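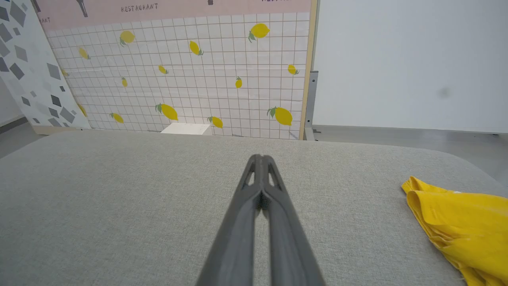
# Chapter 4: Folding and Surface Preparation

A folded garment is only as flat as the cloth was before the first crease. This chapter covers the work that comes before folding: choosing a surface, opening a bunched garment, and aligning its sleeves and hems. Chapter 5 takes up the folds themselves.

## 4.1 The surface

A textile-covered surface grips knit fabric lightly and limits sliding. A smooth surface lets the garment travel with the hand, so that one side must be held while the other is moved. Light gray is a practical color for the covering – it contrasts with most dyed cotton and keeps hems easy to locate.

## 4.2 Opening a bunched T-shirt

A crumpled shirt offers few reliable landmarks. The sleeve ends are the most useful, as tension between them draws out the upper part of the garment. The body may remain gathered at this stage and is spread later, from the shoulders toward the bottom hem.
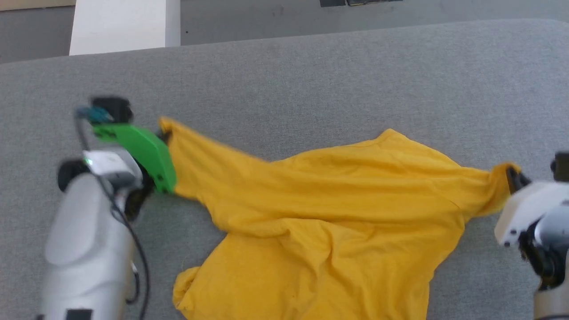

**Figure 4.1** T-shirt held by both sleeve ends. The upper portion is stretched horizontally; the body is still bunched.

Excess tension twists the sleeve into a narrow tail. Release the sleeve, flatten it, and grip again closer to the seam.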